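A visit to the student robot workshop in Trultulberg

August 19, 2019

I was invited to the open day by Soon-im Seol, who leads the student project called Vorkar. I had read a little on their page, but I wanted to see how the students work when there is no competition to win. From the station I took the bus and then walked 5 minutes along the river. The door was open and a paper arrow sent me upstairs.

The Vorkar team wants to teach a robot arm to sort small things into trays. Before the arm can learn, a person must do the same job by hand, many times. The students wear a glove with a marker cube on the back, so the computer can follow how the hand moves. One pick and one place they call a "round". Their aim is 2000 rounds before October, and on the board in the corridor somebody had written 978.
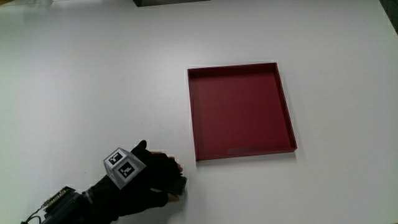 What I liked most was the patience. A round lasts only a few seconds, but each one is checked on the laptop afterwards, and the bad ones are thrown away. A student called this "washing the rice". After 100 rounds they change places, because a tired hand becomes lazy and takes short ways. I asked if it is boring. She said yes, on Fridays – but she has learned more about her own fingers than in all her years of piano.

In the next room the younger club, Drokis, was repairing wheels for their line follower. They let visitors try it, and it left the line at the same corner every time. They were quite cheerful about it.

I also was allowed to put on the glove. It is warmer than I expected, and the cable disturbs me a little at the wrist. My first round was not accepted.

The next open day is in October. Tea is free, but the lift does not work, so please ask for help at the entrance if you need it.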